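Communal Room Check – Arklow House, ground floor
Date: 25 June 2018
Checked by: Marina Moschos
Copy to: Fahad Rizvi, Gun-woo Seok

1. Doors and exits
Main door closes on its own – OK
Garden door lock – stiff, needs oil. Reported in January and still the same.
Exit sign lit – OK

2. Floor
Trip hazards – one mat by the sink curling at the corner. Tape down or replace.
Extension leads – one 2,000 mm lead behind the bookcase, not needed, remove.

3. Electrical
Kettle – test label in date
Toaster – crumb tray full. Adi to empty.
Wall heater – OK, asset no. 866
Desk lamp – plug cracked, taken out of use. Do not put back until Gun-woo has changed it.

4. First aid and fire
Extinguisher – pin and seal in place, tag 555
Fire blanket – OK
First aid box – plasters low, eye wash out of date. Order both from Udby.

5. Furniture
Shelving – fixed to wall, OK
Stacking chairs – no more than six high, please. Found at eight again.

6. Round table and chairs
Result: pass, with comments 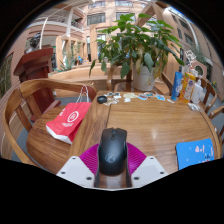
The round table is steady and does not rock when leaned on at the seam. I ran a hand along the join and it is level, no splinters. Clear the top before anyone moves it: the blue notebook, the red paper bag and the small cards and wrappers at the back all need to go back to their owners or in the bin. The plant behind it has some yellow leaves, so please pick off any that drop before they get trodden on. Wooden chairs checked for loose joints, none found.

7. Actions
Garden door lock – Fahad
Lamp plug – Gun-woo
First aid order – Melina Kouris
Table top cleared – whoever used it last, otherwise Adi Hartono

Signed: M. Moschos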